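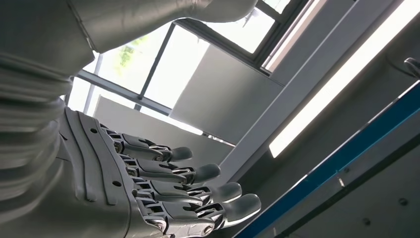 Can you teach a robot hand a job just by doing the job yourself? Sometimes, if the job is short and you are patient.

The Skornar kit costs $3,920 and promises a working task after 4 demos. I needed some 400 for one simple pick-and-place. The glove lags - not much, but enough to make you overshoot - and steering it tires your wrist.

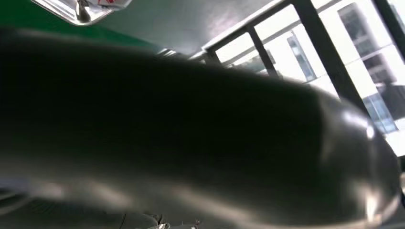

Worth the money?

Not at this price. Clesix records cleaner demos, and I'd try that first.

Reviewed September 2019
Print | E-mail this review
4 comments
Back to top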